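Chapter 7
Fixed and Variable Costs

12 shares | 3 comments

A cost is fixed when it stays the same whatever the level of output. Rent is the usual case. A cost is variable when it moves with each unit made - raw material, packing, piece wages. The Rateck works at Testdale, used throughout this chapter, pays rent of $3058 a month and spends $7 on material for each unit. 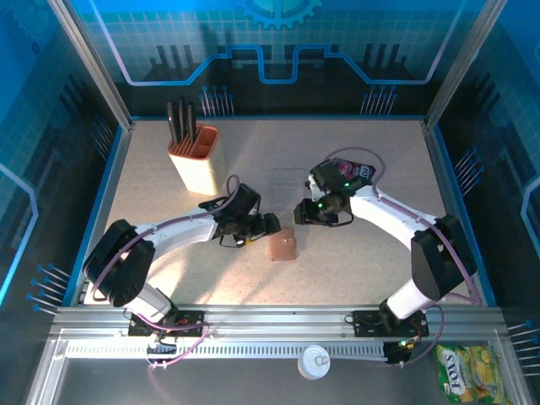

What happens to the cost per unit when output rises?

It falls. The same rent is spread over more units, while the material cost of each one stays at $7.

Some costs fit neither group. Rateck can make up to 200 units a month with its present floor space. Past that point it must rent a second bay, and the fixed cost moves up in a single step.

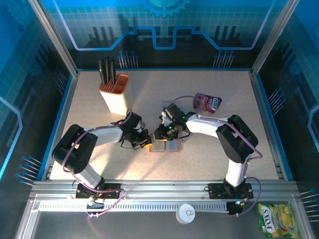
Costs of this kind are called step costs. They are treated as fixed within a stated range of output, known as the relevant range. Power bills are often mixed: a standing charge of $759, then a charge for each unit of power used. Section 7.2 splits mixed costs by the high-low method, using the November accounts.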